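Storing highlighters and markers at a counter work area

Applies to water-based highlighters, felt markers and fiber-tip pens kept on a kitchen or utility counter. Permanent markers are covered on the Zikis shelf page.

Storage position

Single-tip highlighters can be stored flat or tip down. Tip-up storage for long periods lets ink settle away from the nib, and the first few strokes come out pale. Two-ended pens should always be stored flat. A pen that has gone pale at the tip can often be recovered by laying it flat overnight with the cap pressed fully on.

Check the cap before putting any pen away. Press until it clicks or stops moving. A cap that turns freely on the barrel is worn and should be replaced, or the pen discarded.

Holder

Wire mesh is preferred over solid plastic for a counter. Dust and crumbs can be shaken out, and a leaking pen shows up early. Mesh cups are light and tip over when loaded on one side with long items such as rulers. Keep scissors and rulers elsewhere. If the base rim is bare metal, fit 2 strips of felt or thin cork under it to prevent scratches and rust rings on the stone.

Place the holder toward the back of the counter, away from the sink and the cooktop. Where a curtain hangs behind the counter, leave a gap of a hand's width. Fabric that brushes against an uncapped nib will pick up ink, and fluorescent pink is among the harder colors to wash out.

Ink on speckled counters

Small marks are easy to miss on a flecked gray surface. View the counter at a low angle with the light in front of you. Wipe fresh highlighter ink with a damp cloth and dish soap. For dried ink, use a 50 percent mix of rubbing alcohol and water on a white cloth, test a hidden spot first, rinse, and dry. Do not use scouring powder on a polished finish.

Emptying and cleaning the holder

Empty the cup every December, or sooner if ink is visible at the base. Wash in warm soapy water with an old toothbrush, rinse, and dry upside down on a towel before refilling. 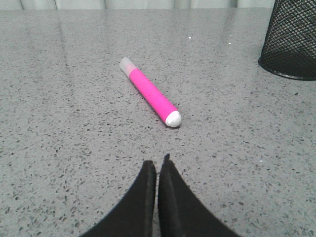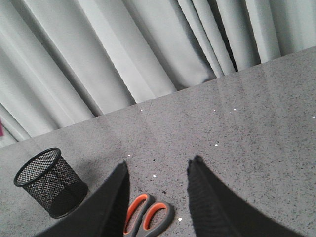 Pink highlighter (first photo) and black mesh pen holder (second photo) on a gray speckled counter.

Page maintained by Augustina Dramani. Tip no. 397.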